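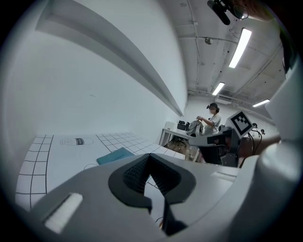
Varneria have got their keeper sorted for another two seasons. Lamai Boonyarit signed last night after training, and the club put it up on the website before most of us had got home.

Big relief. She had offers, at least one of them from Villca, who have been sniffing round since the cup game. Better money there, and a proper grass pitch to train on. But she's staying and the new deal runs past the end of the league's current format, whatever that ends up looking like.

Quick numbers for those who like them: 162 appearances, 10 clean sheets last season, 2 penalty saves (both away, both in the rain). She also takes the long goal kicks that half our attack depends on, so replacing her would of been a nightmare.

Still waiting on news of the right back situation. Anis want her permanently, we want another loan, and talks have gone quiet. Expect something by November. Don't hold me to it.

Squad stands at 30 which is too many. A few of the younger players will go out to Urevetti for the spring, names to be confirmed once the paperwork is thru. The coach wants them playing every week, fair enough.

Other bits. Season tickets: renewals close at the end of the month, same seats held until then. The away coach for Villca leaves from the north car park at 10, please be early as the driver won't wait like last time. Scarves are back in stock, the old stripe, not the new one.

Match report from the Anis game is on the next page, sorry its short.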